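Himside lab reports gain in two-arm flower handling

15/09/2023 - A training method developed at the Himside lab lets a pair of robot arms learn to handle cut stems from 200 recorded demonstrations, lead author Bethel Gebretsadik said. The method, called Fikre, trains both arms as one system - earlier work trained each arm alone. Dropped stems fell from 52 to 17 over the same set of trials. Tests with five more plant types start in December.

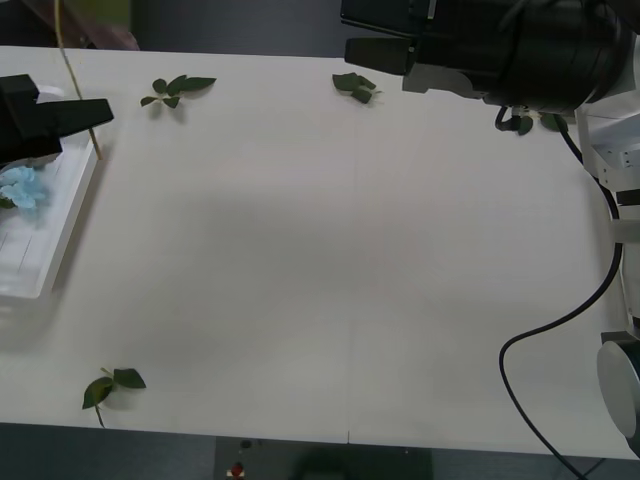
Does the method need new hardware?
The lab says it runs on standard arms and grippers.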